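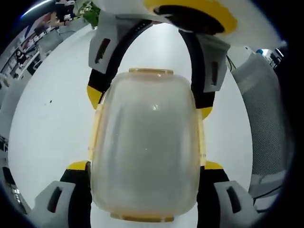 How do you get old food smells and that yellow cast out of plastic containers? Soak them overnight in warm water with plenty of baking soda, then leave them open in a sunny window for a couple of days, and keep tomato sauce out of them from then on.

I've been meaning to write up my plastic tub tips since September, when my sister-in-law came to stay and opened the cupboard next to the stove and got hit on the foot. Twice! So I finally emptied the whole thing out onto the kitchen floor, and there were 42 lids. I won't tell you how many bottoms there were, except that it wasn't 42.

Anyway, smells first, which is what most of you write to me about.

Baking soda is what I reach for almost every time. Two heaping tablespoons in a medium tub, warm water up to the brim, lid off, leave it on the counter overnight. Don't forget the lid, it needs its own soak in the sink or a mixing bowl, and if there's a rubber seal in the groove you want to pull that out (the handle of a teaspoon does it without tearing) and soak it separately. I'd bet half the stinky containers in the world are perfectly clean containers with a stinky seal. Mine was, the one I used for kimchi, and I scrubbed that poor tub for a week before I thought to look.

If it's onion or garlic, try crumpled newspaper. Dry tub, stuff it with a sheet or two, snap the lid on and forget it until the weekend. Jytte Thoroddsen left this one in the comments ages ago and I thought she was pulling my leg, but I did it with a tub that had held pickled red onions all summer and the smell was down to almost nothing. Wash it again afterward because of the ink.

Vinegar I've gone off. It works okay but then everything smells like vinegar and you've just swapped one thing for another. And please don't mix it with the baking soda, it fizzes very nicely and then you've got slightly salty water.

Stains are harder. Orange tomato stains I wipe with a little cooking oil on a paper towel before any water goes near them, then dish soap, then hot water. Oil first! I did it the other way around for years. What's left goes in the sun. A south window is fine, outside is better, and turn the tub over at lunchtime so both sides get a turn. Turmeric fades faster than tomato does, which surprised me.

The all-over yellowing you get on older clear or frosted tubs is a different thing and I'm sorry to say you mostly can't fix it. That's age, and heat, and in my case a dishwasher that runs hotter than it should. You can lift a little of it with the soak but the plastic itself has changed color. I still use mine, only for dry stuff. Buttons, rice, birdseed, the nine million twist ties.

The cloudy look is sometimes just hard water film, so test a corner before you give up on it. Dab of lemon juice, wait five minutes, rub with your thumb. If your thumb leaves a clear spot, do the rest. If it doesn't, it's tiny scratches and you can stop wearing your arm out. Soft sponge from now on, never the green side.

Now storage, and I do have opinions. I tried keeping everything with its lid snapped on, so nothing gets lost, and it ate the entire cupboard. Then I tried nesting the tubs and standing the lids up in a dish rack, and that's what stuck. An old wire one from the thrift store, mine cost less than a cup of coffee. Lids on edge like records, biggest at the back. Put the tubs away bone dry or they'll get that closed-up musty smell, and if two get wedged together, pour cold water in the top one and stand the bottom one in hot for a minute. They come apart with a little twist.

A few leftovers from my notebook:

Masking tape and a pencil beats every fancy label I've bought. Peels right off if you do it before washing.

Freezing soup? Leave an inch at the top. I have mopped up the results of not leaving an inch.

Greasy tub that won't come clean: squirt of soap, some warm water, half a torn-up paper towel, lid on, shake it like you mean it.

Cracked ones go under plant pots or out to the garage for screws. Anything that's gone sticky to the touch, I throw out.

Bottoms with no lids make good drawer dividers. I have one for batteries and one for candles and one that my husband keeps filling with receipts.

Next time I'm going to do thermoses, because Ívar Juhl wrote in about a coffee flask that he says has smelled like soup through two moves, and I think I know what's wrong with it. (Ívar, take the stopper apart. There's a second washer in there.)

102 shares
42 comments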